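Home Lists Archive Search Log in
Clunby Games Shelf – members' list
Filed under: lost, found and oddments

From: Humaira Mohmand
To: clunby-shelf
Date: 1 March 2019
Subject: Re: The oddments drawer, the keys, and the poker set

Wálter wrote:

> Before the shelf moves to the Brunthorpe room, could whoever has the
> oddments drawer please empty it and tell us what's in there? I have
> been asked for the poker set twice and both times I said it was out on
> loan, which I now think was a guess. Also there should be a set of keys.
> I last had them in July. If they have turned up I would like to know
> what they open, as I was given them without being told and felt it was
> too late to ask.
>
> Can we also decide about building bricks that don't belong to a game?
> I vote bin. I know I will lose.
>
> Wálter

You will lose, Wálter, but thank you for getting it over with early.

I have had the drawer since the last move, on the grounds that I was standing nearest to it. It has now been emptied. The poker set was not out on loan. It was underneath the draughts boards, where it had presumably been for both of the requests. The case opens properly, the foam in the lid is still stuck down, and the chips are in their rows: teal, purple, red, white and brown. I have no idea which colour is worth what. The slip that explained it left us long ago, and the last time we played at Clakadcombe we settled the matter by argument, with purple going up in value whenever Rocío had a lot of it.
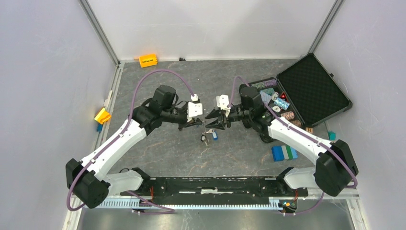

So, the poker set goes back on the lending list from today, and can go out for 2 weeks like everything else. Please bring it back with the chips sorted by colour. Last year it came home with the whole lot tipped in loose and a biscuit, and I spent an evening on it that I could have spent on practically anything.

The bricks are mostly blue and green and there aren't enough of them to build a wall against anyone. They are no use as a set. They are, however, very good as spare counters, which is how two of our games have survived at all, and I would like them kept in a tub marked SPARES and not given a bag each. The small wooden cube goes in with them. I have tried it against every game we own with cubes in it and it's the wrong size for all of them, but the moment it goes in the bin somebody will write in from Tanoli to say it was the robber.

The yellow-orange box with the black markings stays with the shelf as well. I haven't found it a home, so it can travel with the tub.

Now the keys. They have turned up, on their ring, with the little blue tag, and I'm sorry to say that having them has not got us much further than not having them. I've tried the cupboard at Clunby, the cupboard next to it, and the tin the float used to live in. I tried my own shed, for completeness. Rocío suggests the old notice board, the one with glass doors that went to Clakadcombe when we stopped having any notices. That seems possible, though I'd like to hear from somebody with the notice board in front of them before I take a bus there to be disappointed in person.

If you ever held these keys, or gave them to Wálter and walked off quickly, please write to the list and not just to me. It would be nice to have the answer in the archive, where the next person can fail to find it.
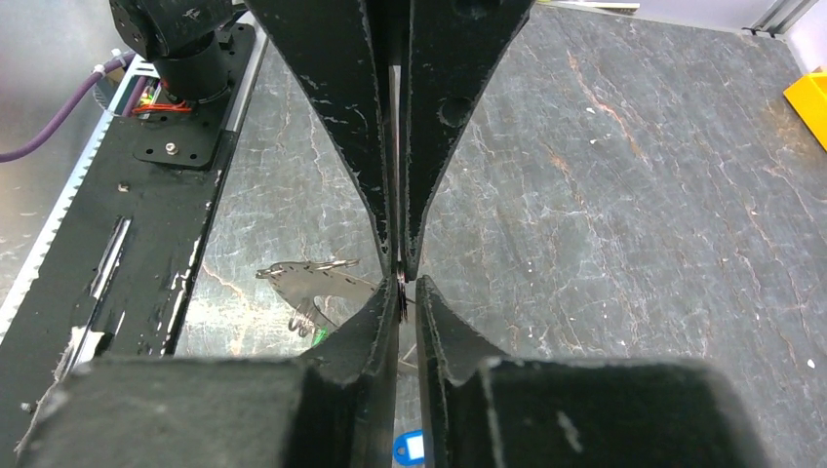
Rachid Hamdy says the tag ought to be blamed before the keys are. In his view a tag that size never had room for a proper label, and whatever goes on it next should be the name of the lock and nothing else – no initials, no "spare", no "see Wálter". He also says he did hold a bunch like this once, for 4 months, and that those opened a gate. He can't remember which gate. I pass this on as I received it.

Farzana Chaudhry wants the keys to stay with the poker set, as the case shuts and people do at least ask for it. I'm against. People ask for it, and then it goes to their house, and so would the keys. My proposal is a hook inside the door at Brunthorpe, at a height where Wálter will walk into it.

Things I still need from people:

– the values for the chips, if anyone kept the slip. Failing that, I'll write a new one and you can all object to it.
– a tub with a lid for the spares. Ice cream size is fine, washed is better.
– 6 of the larger elastic bands for boxes that have given up at the corners. The thin ones go brittle by the summer and then you find them in the Ludo.
– news of the notice board.

I can take things across to Brunthorpe in two trips if nobody adds to the pile. The jigsaws are going separately and please don't start about the jigsaws.

Humaira

PS Rocío, you still have the good dice cup. It's on your card.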